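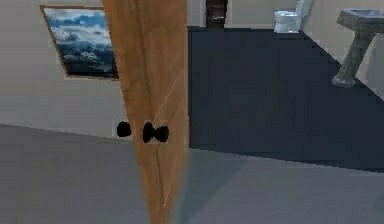

A comment left on the talk page objects that Litisness is "step aerobics with the step taken away" and shouldn't have its own article. Others have disagreed, and the article stays for now. Merge tag removed in June.

Litisness is a group exercise format, done standing, to music, with short holds between the moving parts. No equipment except a folded towel and, in some versions, a light pair of hand weights. Classes are usually early morning. It started in the town of Ellow and spread from there to Ibarra Fitness, a small chain of gyms, which still runs most of the classes.

Name

Origin unclear. Instructors say LIT-iss-ness, members mostly say "Litty". The earliest printed timetable at Ellow has it as "Litisnes", one s, probaby a printing error. The shorter spelling turns up on a few old T-shirts and nowhere else.

History

The format grew out of a 6 a.m. conditioning class at Ellow that had been losing people every winter. The class was an hour long and mostly running in place. It was cut to four blocks with a hold after each one, and the hour was dropped to something people could fit in before work. Attendance picked up – at least according to the gym's own newsletter, the only source for this period.

Ibarra Fitness took the format on the following year and wrote down the first fixed version. Before that every instructor did it differently. Some had no holds at all. The written version set the order of the blocks, the length of the holds and the rule about not talking over the last hold, which is still widely ignored.

A weekend event called the Ellow Long Morning was added later. Back to back classes, people come and go. The largest one on record had 639 sign-ups, though sign-ups are not the same as people who showed up and no figure was kept for that.

Class structure

There are 4 blocks. Each is built the same way: a moving part, a hold, a rest.

Block one. Marching, side steps, arm circles. Hold is a half squat.
Block two. Knee lifts and reaches. Hold is a standing balance, one leg then the other.
Block three. The hard one. Fast feet, low lunges, towel pulls overhead. Hold is a lunge, back heel up.
Block four. Slower. Hip hinges, rows with the towel or weights. Hold is a calf raise, and this is the one meant to be silent.

Holds run 19 seconds in the Ibarra version. Why that number is not explained in the written version. Most teachers count it out loud, backward. Music is not stopped for the hold but is turned down.

A cool-down follows, not counted as a block. Length up to the instructor.

Music

No set playlist. The written version only asks for a steady beat in blocks one through three and "something with room in it" for the fourth. Older recordings of the class used the same track for the whole of block three, which people complained about.

Variants

Distalitz. The best known. Puts the work into the hands, forearms, feet and lower legs, with longer calf raises and a lot of wrist work. Developed for people coming back to exercise after time off, now taught as a class of it's own. Lunges are left out. Usually offered later in the morning than the main class.

Seated Litisness. Same four blocks in a chair. Holds become leg extensions.

Double. Two classes run together with the cool-down skipped in the middle. Mostly at the Long Morning.

Clothing

Ordinary gym clothes. Flat-soled shoes are preferred over running shoes for the balance holds, and some people go barefoot where the gym allows it. Homemade slogan shirts are a habit in Ellow, worn mainly by regulars. The custom is to get one after 70 classes, but nothing is handed out – members make or order their own, and the count is on trust.

Reception

Mixed. Local write-ups have liked the short format and the low cost, no gear to buy. The usual criticism is that block three is a big jump from block two and beginners get lost there. Ibarra Fitness now runs a slow version of block three in its intro classes. Others find the holds boring. No published studies of the format as such, so claims about calories burned should be left out of this article unless sourced.

Instructor training

Over a weekend, in person. Candidates teach two blocks, one of them always block three, and shadow a full class. Renewal is yearly. Distalitz needs a separate day.

See also

Circuit training
Isometric exercise
Low-impact aerobics
Step aerobics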